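About Onden

Onden advises small workshops on whether to buy automation, and we talk a fair number of them out of it. Beca Wogan and Gianni Pellegrini started the firm after one too many sales demos where the running costs never came up.

We take no commission from vendors. Our budgets carry a line for the cheap parts, which brochures tend to leave out.

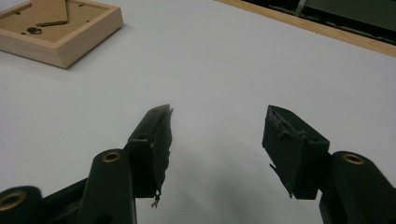 Foam pads on a hand-held gripper, torn along the inner edges.

A planning review costs $445 and covers spare parts, training and downtime. We have done 91 so far. If your payback figure only works with a machine that never stops, expect an argument from Gianni.

Write to Beca before you sign anything.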